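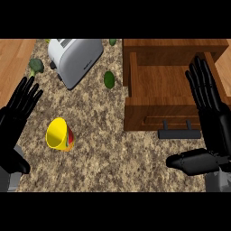 Broccoli on a speckled countertop.

Mar 19, 2018

I rode out to Sultville and back this morning, 28 miles by the computer. The shoulder on Fagerlund Road is still full of gravel from February, so I took the lane most of the way. Two shopping carts were in the ditch past the feed store – both were there last month too. Someone has added a box spring. I stopped to tighten my seat post and got home before lunch. The odometer now reads 1628, and the rear tire needs replacing.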